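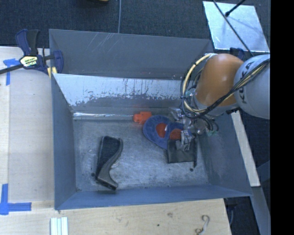
客户名单导入之后到处是重复联系人，怎么合并才不会把跟进记录弄丢？

提问者：南巷纸盒铺
发布于 2020年1月25日
分类：客户管理 > 数据导入与清理

大家好，先给各位拜个年，大过节的还来麻烦大家，实在不好意思。我平时都是潜水看帖子，这个版块帮过我好多次，这回自己碰上了难题，翻了半天旧帖也没找到完全对得上的，只好厚着脸皮开一个。

先说说我们的情况。我们是一家做包装盒和内衬的小厂，销售连我在内 5 个人，去年夏天开始用 Clurnix 管客户，之前一直是各人一张表格，谁的客户谁心里有数。用了半年，整体是喜欢的，尤其是商机那个看板，每天早上端着茶看一眼就知道哪单卡在报价、哪单卡在打样，以前这种事都得挨个儿问。

问题出在年前。我们并过来一个老合作伙伴 Dovhaniuk 的客户名单，他们那边不做零散单子了，征得客户同意之后把联系方式转给我们，一共 900 条，存在一个很大的表格里。我同事比较勤快，放假前一天晚上直接就导进去了，导的时候没有勾“检查重复”那一项（也可能勾了，他自己也记不清了）。结果现在系统里一搜“采购部”，同一家公司能出来好几条：有的公司名带“有限公司”，有的不带；有的手机号中间有空格，有的前面加了国家区号；还有一些连名字都写成了“李经理”“王姐”这种，根本不知道是哪位李经理。

更麻烦的是，重复的那些记录里，有一部分原来就是我们自己的老客户，底下挂着通话记录、报价单附件，还有正在走的商机。我粗粗翻了一遍，跟新名单撞上并且有商机在跑的，有 28 个客户。这些我是一个都不敢乱动的，万一合并的时候把报价记录冲掉了，开年上班第一天我就得被大家围着问。

我自己试着合并过一对不重要的，系统让我选一条“主记录”，另一条就没了。我选了新导入的那条当主记录，合完发现负责人变成了导入的那位同事，原来负责人收不到提醒了，备注也只剩下一边的。幸好是一个早就不联系的客户，没出什么事，可是我从那以后手就有点抖。

所以想请教几件事：

一是合并之前有没有什么稳妥的备份办法，我指的是连跟进记录一起备份，光导出联系人那张表恐怕不够用吧？

二是主记录到底应该怎么选，是选老的还是选资料全的？

三是像公司名写法不统一这种，有没有办法批量处理，一条一条改真的会改到眼花。我们官网上的询价表单是用 Irken 做的，每天还会自动往系统里送新的联系人，我有点担心这边在清，那边又在进。

我们 2 月初开工，我希望在开工前至少把有商机的那一批弄利索。电脑水平一般，表格里的查找替换和简单的公式会用，写程序就完全不行了。各位要是有类似的经历，哪怕只是说说踩过什么坑，我也感激不尽。先谢谢啦！

————————

回答者：慢慢对账
这个回答被提问者采纳

你好呀，也给你拜年。看你写得这么仔细，我就也啰嗦一点，你泡杯茶慢慢看。我在一家做办公家具的公司管了好几年客户资料，从表格搬到系统、从一个系统搬到另一个系统都经历过，重复联系人这个事情我可以说是又熟悉又头疼。

先安慰你一句：你现在的情形算好收拾的。导入是集中在一个晚上做的，导入的人也只有一位，这两条线索非常值钱，后面会反复用到。最难收拾的是那种几年里你导一点我导一点、谁也说不清来源的，跟你这个没法比。

第一步，先把进水的口子关上。你提到 Irken 的表单每天往里送人，先到表单那边的“提交后操作”里，把“直接创建联系人”改成“发送到收件箱”或者类似的选项（不同版本叫法不太一样，意思就是先收着，不自动建档）。放假期间询价少，手工登记几天完全忙得过来。记得在本子上写一笔“已暂停”，清理完再打开。我自己就干过清理完忘了打开的糊涂事，一个多礼拜没有新线索进来，大家还以为是淡季呢，想起来都脸红！

然后跟你的几位同事打个招呼，说这几天暂时别导入、别合并、别批量改负责人，正常看资料、写跟进没关系。群里发一句就够了，最好置顶一下。

第二步，备份。你的担心很有道理，只导联系人那张表确实不够，备注、通话、附件、商机都是分开存的。我的习惯是导四样：联系人、公司、商机、活动记录，每一样导出的时候都要把“系统编号”那一列带上。很多人嫌那一列难看，顺手就删掉了，可将来要是出了差错，靠的就是它把几张表重新对起来。导出来的文件放到一个单独的文件夹里，文件名写清楚“清理前”，然后设成只读，自己也别去改它，要加工就另外复制一份。

附件比较特殊，一般不会跟着表格出来。你那批有商机在跑的客户，我建议老老实实一个个点进去，把报价单下载下来，按公司名建小文件夹放好。听着笨，放一段音乐慢慢弄，一个下午足够了，弄完心里特别踏实。

第三步，给新导入的那一批打个标记。按“创建人是你那位同事”加上“创建时间是导入那天晚上”筛选，全选，加一个标签，比如“转入名单”。从这一刻起，你的资料库就分成了两堆：有标签的是新来的，没标签的是老资料。后面不管怎么折腾，都能分得出来。顺便提醒一下，全选的时候有的列表只选中当前这一页，要看看上面有没有一行小字问你要不要选中全部结果，我在这里栽过跟头。

第四步，说说主记录怎么选。我的原则很简单：谁身上挂着历史，谁就当主记录。资料全不全是次要的，电话地址缺了可以补，半年的来往记录补不回来。所以在你这里，基本上就是选老的那条。你上次试合并的时候选了新的，负责人就跟着新的走了，这是很多系统的默认做法，主记录是谁，负责人就是谁。

合并的窗口里一般会一个字段一个字段地列出来，左边一条右边一条让你挑，不要图快直接点确定。重点看这么几个地方：负责人，手机号，备注，还有“来源”。备注这一栏尤其要当心，它往往是二选一，不会自动拼起来。我的做法是合并之前先打开要被并掉的那一条，把备注复制出来，粘到主记录备注的最后面，前面写一句“转入名单原备注”，然后再合并。

如果两条底下都有商机，先把次要那条上的商机手动改挂到主记录上，看到它在主记录页面里出现了，再去合并。大多数时候系统会自己挪过来，可是有商机的客户，我宁愿多点两下鼠标。

第五步，顺序。你着急的是有商机的那一批，我却建议你先拿几个没商机、没附件的冷客户练练手，合并完刷新页面，去看看备注在不在、负责人对不对、活动记录有没有跟过来。练到手不抖了，再去动有商机的。每合并一个，就在一张纸或者小表格上画个勾，写上当时选了哪条。中途接个电话、吃个饭回来，就不会忘记做到哪里了。

剩下那些既没有商机又没有来往的，完全不用赶在开工前做完。每天上午弄一小会儿，当作醒脑子，不知不觉就清完了。

第六步，批量统一写法。这个在表格里做最省事，你会查找替换就够用了。把打了标签的那一批导出来，复制一份，在复制件里做这些：公司名去掉前后的空格，全角括号统一成半角（或者反过来，定一种就行），手机号里的空格和短横线全部替换成空，前面的区号去掉。公司名后面的“有限公司”，我建议不要在正式的那一列里删，另外加一列叫“比对用”，在这一列里删，正式名称开票的时候还要用的。

然后把老资料也这样处理一遍，两张表放在一起，按手机号排序，挨在一起的就是重复的；再按“比对用”那一列排一次，又能捞出来一批。手机号对得上的基本可以放心合，只有公司名对得上的要留点神，同一家公司有好几位联系人是再正常不过的事，那种应该归到同一家公司名下，人还是各是各的，千万别合成一个人。

处理好的表要更新回系统的话，导入时选“按系统编号更新”，别选“新建”。先拿几行试一下，看看是不是真的更新了原来那几条，没问题再整表上。

至于“李经理”“王姐”这种，我劝你先不要管。给他们加个标签叫“待核实”，等开年打拜年电话的时候，客客气气问一句“您的全名方便登记一下吗，以后寄样品好写”，绝大多数客户都很乐意告诉你。我们那时候就是这么一点点补齐的，还顺带聊出来几张老客户的返单，挺意外的收获。

最后，等都弄好了，把 Irken 那边重新打开，这回记得在对接设置里选上“手机号相同则更新已有联系人”。不过要看清楚，更新的时候是“只填空白字段”还是“覆盖”，选只填空白的那个。客户自己填表单常常很随意，公司那一栏写个“自己人”的都有，让它把你辛辛苦苦整理好的名字盖掉就太冤了。

写了这么一大篇，希望不会把你看晕。哪一步卡住了就在底下接着问，我过年没出门，基本上每天都会上来看看。

————————

回答者：瓜子壳

直接把新导入的全删了重新导一遍不就行了，导入的时候勾上查重。我们用 Dromton 的时候就是这么干的，很快。

补一句，删之前看看有没有人已经在新记录上写过东西，写过的就别删了。还有就是删了之后一般在回收站里能放一阵子，不是马上就没有的，所以也不用太紧张。Clurnix 的回收站能放多久我不清楚，你自己看一下设置。

————————

回答者：三楼靠窗

楼上两位说得都有道理，我来补充一点点，顺便说说我为什么比较倾向于两种办法掺着用。

我们是做印刷耗材的，客户不算多，但一个客户要跟很久，所以特别怕丢记录。前年也有过一次名单导重了，当时我是这样做的：先照“慢慢对账”说的那样打标签、做备份，然后把新导入的记录分成碰过的和没碰过的。没碰过的，就是导进去以后谁都没有编辑过、没有写跟进、没有挂商机的，这部分删掉重新导，干净利落；碰过的留下来，一条一条手工合并。你们是放假前一天晚上才导的，估计绝大部分都没人碰过，那要手工处理的其实就没剩多少了，这样想想是不是轻松很多？

判断有没有碰过，可以看“最后修改时间”。如果跟创建时间一样，或者只差一小会儿，一般就是没动过。但是这里有个先后顺序要注意，一定要在打标签之前先看、先导出来，因为加标签这个动作在有些系统里也算修改，一打上去，所有人的最后修改时间就都变成今天了，再想分就分不开了。我当时就是先打的标签，后来只好去翻备份的表格，好在备份里有原来的时间，不然真要哭了。

另外查重的规则，重新导之前也要先看一眼。很多系统默认是按邮箱查重的，可是咱们做工厂生意的，客户有几个会留邮箱呀，都是手机和微信。邮箱那一列全是空的，勾了查重也等于没勾。我猜你同事说记不清勾没勾，没准儿就是勾了但没起作用，别怪他。改成按手机号查，并且导入之前先在表格里把号码的格式统一好，这样效果最好。

还有一个小建议，跟技术没什么关系。名单弄好以后，几位销售最好坐下来花点时间，把转过来的客户归谁跟说说清楚。名单重复的时候最容易出现的，就是两个同事前后脚给同一位客户打电话报价，价格还不一样，客户那边会觉得咱们很乱。我们后来定的规矩是，老记录原来是谁的还是谁的，新来的按地区分，拿不准的先放在一个公共的池子里，谁要跟谁去领，领的时候写一句备注。用到现在都挺顺的，也没有为这个红过脸。

祝你清理顺利，新的一年单子多多！

————————

提问者 南巷纸盒铺 的追加留言：

太感谢大家了，没想到过年期间还有人写这么长的回复，我一边看一边往本子上抄。表单那边已经先停了，群里也打过招呼了，备份的四张表都导好放进文件夹里了，系统编号那一列留着没删（说来惭愧，我原本还真打算删的）。

刚才去看了一下查重规则，果然默认是邮箱，被“三楼靠窗”说中了，我已经跟同事道过歉了，他发了个大笑的表情给我。标签我还没打，看到先后顺序那一段赶紧停了手，先把最后修改时间导出来再说。

明天开始拿几个冷客户练手，有商机的那一批打算练熟了再动。等弄完了我再上来说说结果，也给后面碰到同样问题的朋友留个参考。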